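Power strip on a shared worktable: placement, cord and a gray mark on the top

Last updated: 2022-07-02

Our office is preparing written guidance for a shared worktable in Room 21 of the Boldale building. The table has a white top, and a white power strip with light blue sockets is kept on it. We would appreciate advice on whether the strip may remain on the surface, how its cord should be run, and how to treat a faint gray smudge on the top. 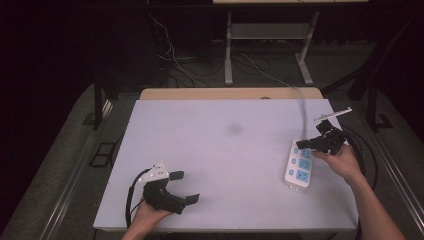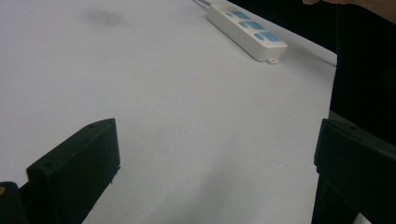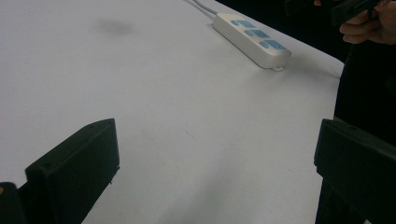 Mélanie MacDonald

The strip is not fastened to anything at present. Our predecessors in the Gamurdale office screwed theirs to the underside of the table, and staff complained that they had to kneel to reach it. The cord currently leaves the strip toward the back of the table and goes over the edge. I should also like to know whether the loose cables on the floor behind the table need to be dealt with before the room reopens to other departments in August.

2 answers

Answer from Pillai Facilities Desk

A power strip may be kept on a tabletop provided that it lies flat, its sockets are not covered by papers or cloth, and no liquids are used nearby. For a permanent arrangement, place it along the back edge, where it takes up less of the working area and less cord crosses the surface. Check first that the manufacturer permits mounting. If it does, use the fixing points supplied and do not drill through the housing.

The cord should have some slack where it passes over the edge — a tight bend at that point will wear the jacket over time. Inspect it there whenever the room is inspected.

The floor cables should be addressed before August. Identify each one, remove those not in use, and tie the remainder in short bundles along the wall or the table legs. Keep power cords and data cables in separate bundles where space allows. Cables must not be run beneath a mat or carpet, where damage cannot be seen.

Unplug the strip and move it elsewhere before cleaning the top. Begin with a barely damp cloth and a drop of dish soap, then dry the surface fully. If the mark remains, test a melamine sponge on a corner first. These can dull a matte finish.

Answer from Pulard

We had a gray mark on a white table too and a pencil eraser took most of it off. Might be worth a try. No opinion on the cables.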